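Werkstattbuch Wäscheplatz, April, Eintrag 33
Thema: dünne Oberteile auf dem Bett zusammenlegen 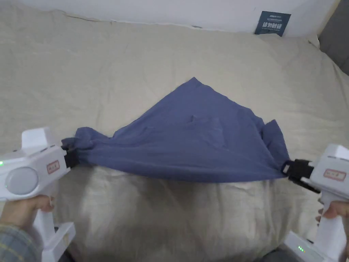
Blaugraues Teil über dem beigen Laken, links und rechts gefasst, Mitte noch ohne Ordnung.

Angefangen um 9 Uhr mit dem Korb aus der Grarnurgate. Dicke Sachen zuerst, weil die sich benehmen. Handtücher, zwei Sweatshirts, eine Hose: kein Eintrag wert. Danach die dünnen Stücke, und damit der Rest des Vormittags.

Grundproblem bleibt dasselbe wie im letzten Eintrag. Dünner Stoff hat keine Meinung dazu, wo seine Ecken sind. Man fasst ihn an zwei Enden, zieht ihn quer, und statt eines Rechtecks bekommt man ein Dreieck mit Durchhang. Die Unterkante läuft dabei halbwegs gerade, das täuscht Fortschritt vor. Oben steht eine Spitze, die in keiner Faltanleitung vorkommt, auch nicht in der von Guthrie, die bei uns seit Monaten am Schrank klebt und offenbar für Karton geschrieben wurde.

Linkes Ende: zu viel Stoff auf einmal gegriffen, das gibt einen verdrehten Strang. Rechtes Ende: da hängt ein Lappen in Lagen herunter und bauscht sich. Beides kommt vom selben Fehler, nämlich zufassen, bevor man den Saum gefunden hat. Steht schon in Eintrag 12. Wer Eintrag 12 geschrieben hat, weiß ich, es war ich.

Unterlage: Das Laken ist selbst zerknittert und bleibt es vorerst. Hatte kurz überlegt, es vorher glattzuziehen, dann wäre der Vormittag aber eine Lakenübung geworden. Für die dünnen Sachen stört es mehr als gedacht. Eine Falte unter dem Stoff drückt sich durch und man streicht minutenlang an etwas herum, das gar nicht zum Hemd gehört. Beim nächsten Mal die harte Platte aus dem Raum Jarkerow holen und daneben dasselbe noch mal auf dem Bett, zum Vergleich.

Ablauf, wie er gegen Mittag halbwegs ging:
Teil fallen lassen, nicht werfen.
Eine Kante suchen, die wirklich eine Kante ist.
Knapp fassen, fingerbreit, nicht mehr.
Quer spannen und kurz hängen lassen. Dreht sich ein Ende ein, sofort ablegen und neu fassen, nicht schütteln. Schütteln macht aus einer Spitze zwei.
Untere Kante zuerst auf das Laken, dann den Rest nach hinten ablegen.
Erst jetzt Ärmel, sofern vorhanden und auffindbar.

Der Punkt mit dem Ablegen bringt am meisten. Vorher habe ich immer versucht, die Form in der Luft fertig zu bekommen, was bei Bettwäsche schon nicht klappt und bei T-Shirt-Stoff erst recht nicht. In der Luft nur die eine Kante, alles andere auf der Fläche.

Nebenbefund: Kleine Beulen in der Stoffmitte einfach lassen. Die liegen sich beim zweiten Falten weg, oder sie landen innen, wo sie keinen stören außer mir.

Weichspüler war diesmal der von Nustach, 500 ml, halb leer. Kann sein, dass der Stoff davon noch rutschiger wird, kann auch sein, dass ich eine Ausrede suche. Nächste Ladung ohne waschen, sonst alles gleich lassen.

Stapel am Ende: schief, aber als Stapel erkennbar. Das unterste Stück habe ich zweimal neu gemacht, das oberste gar nicht mehr.

Offen:
Platte holen (siehe oben)
Ladung ohne Weichspüler
Saum vorher mit Klammer markieren? Fühlt sich nach Schummeln an, trotzdem probieren
Guthrie-Zettel abnehmen oder wenigstens »gilt nicht für Dünnes« draufschreiben
Socken. Weiterhin kein Kommentar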